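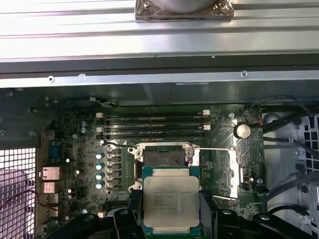

Processor work puts people off more than any other job inside a PC. It shouldn't. Most of the skill is in getting the tower ready and keeping your hands slow. A desktop Xeon with its silver lid up, the INTEL and XEON lettering readable, is a tough little slab from above. Underneath, not so tough. And the socket waiting for it, lever out, is the part that really gets ruined. Chapter 6 was memory, so you know what the four black slots are and which way the white latches go. Leave them empty for now. We fit memory last in this course, whatever order your bench at home likes.

By the end of this chapter you should be able to:

- lay out and open a tower for board work
- name the parts round the socket without looking them up
- open, check and close a socket
- seat a processor and know when to stop

Read the whole chapter once before touching a machine. Then again with the lid off.

## 7.1 Getting the tower ready

Power off at the wall, cable out. Hold the power button in for a few seconds. Wrist strap on, clipped to bare metal.

Tower on its side, panel off, board facing up. Don't try it upright. Anything you drop goes down behind the graphics card and that's your afternoon.

Bench height matters more than people think. The Palen benches at the Iltport site are 90 cm and suit most people standing. Lower than that and you start leaning on the chassis.
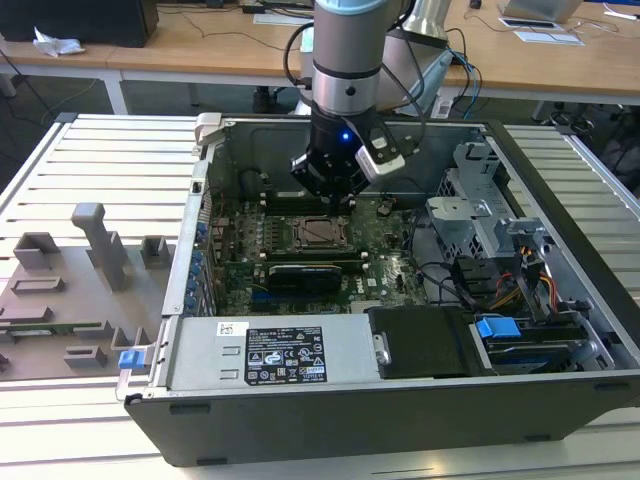
*Fig. 7.2 Tower on its side, panel off, socket empty. Power supply along the near edge.*

Learn the case by its colours. On this pattern of chassis the blue bits are mostly the ones you're meant to move: expansion latches down the left wall, the tab on the drive. Find them first. The coloured wires through the drive cage can stay where they are, you won't need to shift them. The graphics card can usually stay too. Take it out if your knuckles keep meeting it.

## 7.2 The socket, close up

Three things to know: the frame, the load plate, the lever. The frame is fixed to the board. The plate presses the processor down. The lever holds the plate. Contacts are in the socket on this type, not on the chip, so a bent one is a board fault and a board price. The Bellomach price list we work from has a spare processor carrier at 13 and a replacement board at 400. Worth remembering when you're in a hurry.

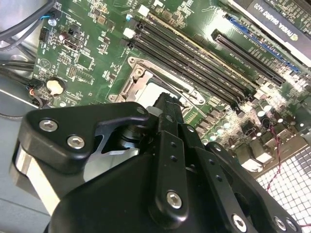 Photograph: Londoño Technical Press, bench series. Used with permision.

Look at the contacts under a good lamp, from two sides. You want an even pattern. A dark gap or a bright spot that stays put when you move the lamp means stop and fetch your instructor. No fingers in there, no tissue, no blowing on it.

Not every socket opens the same way. Some have one lever, some two. If yours has two, the order they're released in is on the maker's sheet, and closing is the reverse. Write it on your job card before you start, becuase you will not remember halfway through.

**Key words:** load plate, retention lever, contact, heat spreader, carrier. 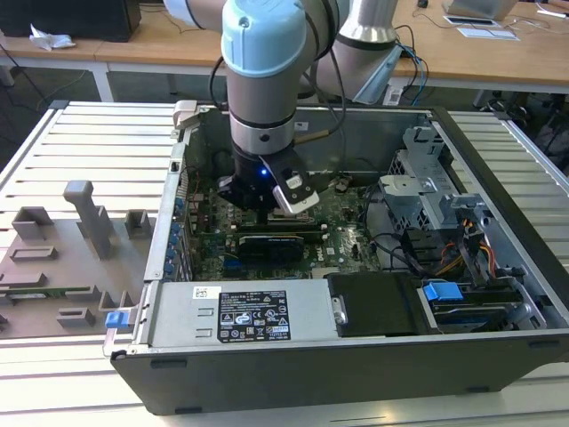 ## 7.3 Seating the processor

1. Lever down slightly, out from its hook, then up. Plate open.
2. Hold the processor by its edges only. Match the corner mark to the mark on the socket. Check the notches.
3. Lower it level. Straight down, no sliding.
4. Let go. It should sit flat under its own weight. If it rocks, lift it out and look again.
5. Plate down, lever down, hook. Some resistance at the end is normal. A crunch is not.

Don't press on the lid at any point. Paste and heatsink come in 7.4.

**Before you go on:** fill in job card 7A and get it signed. Record the board serial number, the number of levers and anything odd you saw in the socket, even if it came to nothing.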